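Jeltis: Wortliste für Haushaltsabfall und Küche, Deutsch und Japanisch

Liesmich und Datenblatt

Kurz gesagt

Jeltis ist eine zweisprachige Wortliste mit 1.074 Einträgen. Sie sammelt Wörter, die man beim Trennen von Müll in einem deutschen Haushalt braucht, und stellt ihnen die japanischen Ausdrücke gegenüber. Die Liste ist für Personen gemacht, die neu in eine deutsche Stadt gezogen sind, und für Lehrkräfte, die mit solchen Personen arbeiten. Ich habe sie begonnen, als ich selbst vor dem Container stand und nicht wusste, was „Restmüll“ ist. Ein Rest wovon?

Gepflegt wird die Liste von Chiharu Kamata. Deutsch ist nicht meine Muttersprache, deswegen bitte ich um Korrekturen, auch bei diesem Text.

Inhalt des Ordners

woerter.csv: die Hauptliste, ein Eintrag pro Zeile
beispiele.csv: kurze Sätze zu einem Teil der Einträge
regional.csv: 88 Wörter, die nur in bestimmten Gegenden üblich sind
aenderungen.txt: was in welcher Version geändert wurde

Alle Dateien sind in UTF-8 gespeichert. Das Trennzeichen ist das Semikolon, weil in den Erklärungen viele Kommas vorkommen. Wer die Datei in einem Tabellenprogramm öffnet, muss das Trennzeichen eventuell von Hand auswählen.

Spalten der Hauptliste

id: laufende Nummer, wird nach dem Löschen eines Eintrags nicht neu vergeben
wort: das deutsche Wort in der Grundform
artikel: der, die oder das; leer bei Verben
plural: Pluralform; ein Strich bedeutet, dass kein Plural üblich ist
japanisch: der japanische Ausdruck in normaler Schreibung
lesung: die Lesung in Hiragana
gruppe: eine von 12 Sachgruppen, zum Beispiel Verpackung, Bioabfall, Glas, Pfand
sicher: ja oder nein, siehe unten
bemerkung: freier Text

Bei „sicher“ steht „nein“, wenn die Übersetzung nur ungefähr passt. Ein Beispiel ist der „Gelbe Sack“. In Japan gibt es auch vorgeschriebene Müllsäcke, aber die Farbe und die Regel wechseln von Gemeinde zu Gemeinde. Ich habe solche Einträge umschrieben und keine genaue Entsprechung behauptet.

Woher die Wörter kommen

Der Grundstock stammt aus meinen eigenen Heften. Danach haben die Teilnehmenden des Sprachkreises Westari ihre Wörter beigetragen, meistens auf Zetteln. Im August habe ich die Zettel abgetippt und doppelte Wörter zusammengeführt. Die japanische Seite hat das Übersetzungsbüro Nishimura gegengelesen, die Fehler danach sind meine.

Abfallkalender und Broschüren habe ich nicht abgeschrieben. Ich habe sie nur benutzt, um die Rechtschreibung und den Artikel zu prüfen.

Zur Schreibweise

Zusammengesetzte Wörter stehen als ein eigener Eintrag, wenn man sie wirklich so hört: Pfandflasche, Altglascontainer, Biotonne. Wörter, die man frei bilden kann, habe ich weggelassen. Die Grenze ist nicht immer klar. „Joghurtbecherdeckel“ war lange in der Liste und ist jetzt wieder draußen.

Verben mit trennbarer Vorsilbe stehen in der Form „wegwerfen“, nicht „werfen, weg“. In beispiele.csv kommt jedes dieser Verben mindestens einmal getrennt vor, damit man die Stellung im Satz sieht.
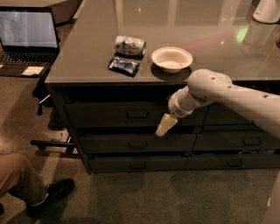 Die Gruppe Verpackung war beim Übersetzen die schwierigste, weil im Alltag viele Wörter für fast dieselbe Sache benutzt werden. Dose, Büchse, Folie, Hülle und Papier haben im Japanischen eigene Entsprechungen, aber die Grenzen liegen an anderer Stelle. Für die zerdrückte Dose auf der Arbeitsplatte habe ich neben „zerdrückt“ auch „verbeult“ und „eingedellt“ aufgenommen, und die blau-weiße Hülle von dem Riegel daneben kann man als Verpackung, Folie oder umgangssprachlich als Papier bezeichnen. Die weiße Schüssel gehört zu Geschirr; bei ihr steht in der Bemerkung der Unterschied zwischen Schüssel, Schale und Schälchen, den ich bis heute manchmal falsch mache.

Bekannte Lücken

Die Gruppe Sondermüll hat nur 8 Einträge und ist damit viel zu klein. Es fehlen vor allem Farben, Lacke und Medikamente.

Österreichische und schweizerische Wörter sind nur zufällig dabei. „Mistkübel“ steht in regional.csv, „Kehrichtsack“ auch, aber systematisch gesucht habe ich nicht.

Die Betonung ist nicht markiert. Der Sprachkreis hat danach gefragt, und ich möchte eine Spalte dafür ergänzen.

Wofür die Liste nicht gedacht ist

Sie sagt nicht, was in welche Tonne gehört. Das regelt jede Gemeinde selbst, und die Regeln ändern sich. Bitte die Spalte „gruppe“ nicht als Sortieranleitung lesen.

Benutzung und Weitergabe

Die Dateien dürfen für Unterricht und privates Lernen kopiert und verändert werden. Bei einer Weitergabe bitte den Namen Jeltis und die Version nennen. Für einen Verkauf, auch als Teil einer App, bitte vorher fragen.

Korrekturen

Am einfachsten ist eine Zeile mit der id, dem alten und dem neuen Text. Wer unsicher ist, schreibt ein Fragezeichen dahinter, dann schaue ich selbst nach. Die Meldungen sammle ich auf der Projektseite bei Flovbridge und arbeite sie vor jeder neuen Version der Reihe nach durch.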